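Project Rellum, progress report, May

3. Collecting the examples

Goal for this part was 700 runs of the cabinet task (open door, take out a binder, close door). We got 559 we can use. The rest were thrown out, mostly operator stopped halfway or the log didnt save.

Each run is driven by hand and saved with the head camera view plus arm positions. Binders get moved between runs so the model doesn't just learn one spot. We forgot to do this for the first 200, see section 5.
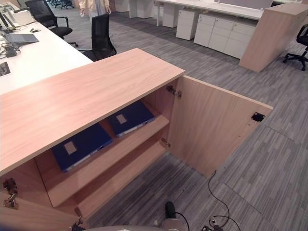
Labeling took longer than planned. Every run gets split into 4 steps, start and end marked by hand in Kosatell. Two of us did it and we didn't agree on when "door open" ends, so had to redo a whole Tuesday's worth. Rule now: step ends when the door stops moving.

Still to do: more runs with the door already part open, hardly any of those so far. Also left door, none yet. Training starts once the set is checked, first resluts go in the next report.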